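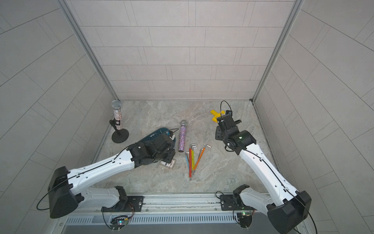 # The Bricks of Stiltberg

When I first came to live in Stiltberg, I did not look at walls. I suppose most people do not. A wall is what stands between you and the rain, and in Stiltberg there is much rain. Then one Monday I was waiting for the bus to Clerkport, under the side of the old customs office, and the bus was late, and I began to read the bricks.

I say "read" because this is the word that Clifford Beaudoin uses. He has laid bricks in this town since he was sixteen, as his father did, and he corrects you if you say that you "look at" a wall. The customs office was built in 1878. On its north side every row shows long bricks and short bricks in turn, one after the other. On the south side, which faces the yard, there are three rows of long bricks and then one row of short ones. The first way costs more. The merchants saw the north side and the horses saw the south side.

The way in which bricks overlap is called the bond. The simplest is the running bond, where each brick begins at the middle of the one under it. You find it on nearly every new house in the country, and also on bathroom tiles, where it holds up nothing at all. In the old thick walls it was seldom used, for it leaves no brick crossing from the front of the wall to the back. The short faces you see in an old wall are the ends of bricks which go deep inside and tie the two halves together.

The Stiltberg bricks are a dull yellow, nearly the colour of mustard. The clay came from the pits at Samgate, six miles up the river, and it was brought down by flat boats until the railway arrived. The Deligiannis family owned the largest kiln. Their bricks carry a small D pressed in the hollow, but of course the hollow is filled with mortar, so you meet the D only when a wall comes down.

Walls come down quite often now. Jocelyn Boychuk keeps a reclamation yard behind the station, and she buys what the builders would otherwise send away. A good old brick must ring when you knock it with another. She showed me this, and to my ear the bad one made the same sound, but she threw it aside without stopping her sentence. Two people with small hammers can clean 100 bricks before lunch if the mortar is lime. If the mortar is cement they can spoil as many in the same time, as the brick breaks before the cement does.

This question of mortar makes people in the trade quite angry. Lime is soft and lets the wall breathe out its water. In the sixties and seventies many owners filled their joints again with hard cement, and the damp, finding the joints closed, went out through the faces of the bricks. In winter it froze there. Walk along Chapel Row and you will see bricks with no face left, only a sandy hole with a neat grey frame of cement standing around it.

Ebere Bashir bought number 20 in that street three years ago. She has been taking the cement out herself, with a chisel, one square metre at each weekend when the weather allows. From September she covers the fresh lime with wet sacks against the first frosts. Her neighbour Tanner Hiebert has painted his front white and is very content with it.

The Samgate pits are ponds now, with ducks and a car park. A little clay still shows in the bank on the far side, yellow after rain, and children take it home in their pockets.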